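4.2 The bed as a work surface

Our interview guide had no question about beds. It asked where laundry was sorted, where it was folded and where it was put away, and it offered a table, a counter and an ironing board as likely answers. Of the 362 households in the Wuvilus survey, most owned at least one of these and reported using it for something else. The folding was done on the bed.

The reasons given were practical and slightly impatient. A bed is large, it is already in the way, and it is usually close to wherever the clothes are going. The bedroom in Figure 4 is typical of the smaller apartments in the Trisau sample, where wardrobe and mattress share one modest room and the wardrobe doors slide, there being little space for them to do anything else.

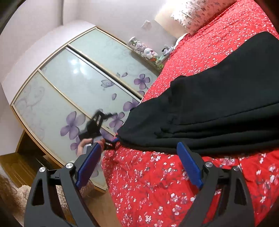

Figure 4. Bed and sliding wardrobe, with a black item laid over the flowered bedspread. Trisau sample.

Closeness to the wardrobe should, in principle, shorten the job. In the diaries it mostly shortened the walk. Across 3389 diary entries, items described as "folded" and items described as "put away" were recorded separately, and the gap between the two could last until bedtime, when the pile had to go somewhere. Where it went is the subject of Section 5 (chairs).

The bed also has faults that its users know well. It is soft, so an edge pressed flat does not stay flat. It is low, and respondents over a certain age mentioned their backs before they mentioned their clothes. It is wide enough that a long garment can be laid out in full, which sounds like an advantage until one has to reach the far corner. Several people dealt with this by pulling the near end out past the mattress and straightening the cloth against its own weight, a method we had not listed and have since added to the coding sheet as "edge pull."

Dark garments deserve a paragraph of their own. On a light or brightly colored cover they are easy to find and hard to read: the outline is plain, while the seams and layers sink into one another. Respondents complained of folding black trousers with one leg still twisted and learning of it the next morning. The pull toward the edge seems to help, in that a corner held clear of the bed can at least be identified as a corner.

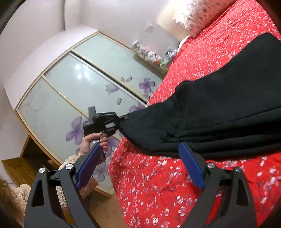 Berenice Trujillo, commenting on an earlier draft, objected that we had made the edge pull sound like a technique. In her view it is what anyone does with a large piece of cloth and two hands, and giving it a code will only encourage us to find it everywhere. We have kept the code and found it in a good many places.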